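Getting a washing-up job ready for the robot: a guide for people who used to do the washing-up

If you work in the kitchen at Tapsell you have probably been told that the robot will be "taking over the pots". It will take over some of the pots. Somebody still has to tell it which ones, where they live and what to do when one turns up in the wrong place, and that somebody is you, for a couple of pence more an hour and a log-in.

You do this by rehearsing each job in Kenel, the simulator, before it goes anywhere near real crockery. Breakages in Kenel cost nothing and need no dustpan. You don't have to write any code. You do have to be patient with a program that regards a teaspoon as an unsolved problem. 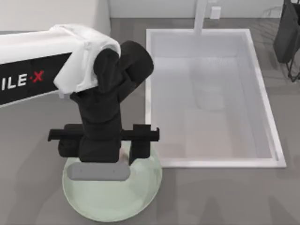
Kitchen Systems Group, Trutau Catering

Before you start

You need a Kenel log-in (ask Qianru Ding, and spell your own name correctly, as it can't be changed afterwards), one job from the list on the Katum board, and an hour in which you won't be called away to do the toast. Mid-afternoon is best. Before 11 in the morning the machine in the back office is doing stock orders and everything in Kenel moves as if through custard.

Choose a small job for your first go. "Do the lunch dishes" isn't a job, it's a shift. "Pick up the sponge and put it by the sink" is a job. Aroha Tautahi's first was simply "wait until the rack is clear", and she says it taught her more than the induction day did.

1. Write down how you do it yourself

Use pencil and paper. Do the job once at the real sink and note every movement, including the ones that feel too silly to write down. Most of us shift a plate a bit with the back of the wrist, or hold a cup against the tap while reaching for the brush. The robot does neither unless somebody has put it in.

Put down what makes you stop, too. You stop when a plate feels greasy, when a glass has a chip, when the rack is full, when Clem shouts. Only one of those can safely be left out.

2. Open the scene and have a good look round

Log in, pick your job and let the scene load. Don't press Run. Go round with the viewing controls and check the place against the list on your sheet: sink, tap, worktop, dish rack, anything lying about. Check the floor as well as the worktop. Objects that start at floor level need a different approach from ones on the counter, and an attempt planned for the wrong height ends with the gripper pushing very earnestly at something it can't get through.

Look at the arm itself while you're there. A towel over the arm counts as an object like any other: it has its own entry in the list and it can slide off or get between the wrist and whatever the wrist is aiming at. Decide before you run whether your job includes it. If it does, say so in your notes. If it doesn't, use Reset Scene and pick a start without one.

3. Name things so that other people can find them

Kenel will offer you names such as object_a. Refuse them. Use the words we use on the floor, and use the same word every time. There was a fortnight in which one of us wrote "pad", one wrote "sponge" and one wrote "scourer", and the robot's job list held three jobs that were all the same job and that each blamed the other two.

If you can't tell what a thing is meant to be, give it a plain name that will do whatever it is: "grey oval, flat", "round disc, green". Fumiko Tanabe goes through the names at the end of each month and will put a better one in, usually with a note attached.

4. Set the grip

Click the object and choose Grip. You'll be shown two fingers and a slider for the gap between them. Start wider than you think you need and bring it in. Flat things lying on other flat things are the awkward ones. The fingers should come down either side of the top item without catching the rim of whatever is underneath, so check it from low down as well as from above. From overhead nearly every grip looks fine.

Leave the force setting alone. It's set by Qianru, and she can tell.

5. Plan the way to the sink and the rack

Put in a point above the object, a point above the sink and a point above wherever the thing is going to end up. Kenel draws a line through them. Now look for what the line goes through. The tap is the usual casualty, followed by the uprights of the dish rack.

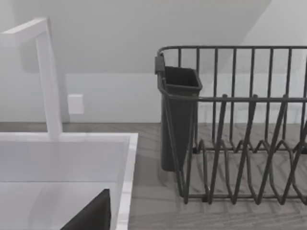
Sink, dish rack and utensil holder in Kenel, with the gripper at the sink.

Racks want care. The divider wires slope and cross, and a plate has to come down into a gap between them more or less on edge. Add an extra point straight above the gap you want and make the last part of the move vertical. For cutlery, aim at the open top of the utensil holder and come in from above. Coming at it from the side will work in Kenel if you let it, since Kenel is forgiving about bent wire, but Clem Ashby is the one who orders replacement racks and he isn't.

6. Run it, then run it spoiled

Press Run and watch all the way through. Don't go and make tea. If the job finishes, move something a little and run it again: the object a hand's width to the left, the disc turned round, the chair pulled nearer. Kitchens with people in them are never laid out the same way twice, and a job that only works in a tidy room will be back on your sheet within the week.

Write down each failure in ordinary words. "Knocked tap on way over" is very good. "Error 333" is no use to anyone, though you will see it a lot. It means Kenel has lost track of where the object went, and the cure is Reset Scene and a biscuit.

7. Hand it over

When you're happy, press Offer to Board. The job then waits on Katum until someone other than you has run it. This second pair of eyes is compulsory and was asked for by the kitchen staff, who had noticed that the person who builds a job always stands exactly where it works best.

Kylie Sutcliffe does the first live run of anything new. She has the stop button and will use it sooner than you'd like.

What happens to your shift

People ask this more than they ask about grip settings, so it may as well go in here.

Time spent in Kenel is paid as kitchen time. It goes on your sheet under "prep", where it sits next to peeling. Nobody is expected to do it on a break, and if a supervisor suggests otherwise, tell Fumiko.

The sink rota is shorter than it was and the rota for clearing tables is longer. Some of us count that as a gain. Hands are in better shape all round, backs much the same. The thing people miss is the chat, as two at a sink will put the world to rights and one at a screen mostly sighs. We now book Kenel sessions in pairs where we can, one driving and one complaining, and the jobs are better for it.

You can also say no. If a job is quicker by hand, write "leave with us" in the notes and give the reason. The roasting tins were left with us in December and there they remain. Teaspoons are under discussion.

If you get stuck

Kenel frozen: wait, then log out and in again. Your points are saved, your grip isn't.

Object missing from the list: it may be underneath another one. Move the top one and look again.

Job vanished from Katum: someone has sent it back. Check your notes for a comment, and look at the bottom of the page, where Fumiko writes hers.

Log-in spelt wrong: see above.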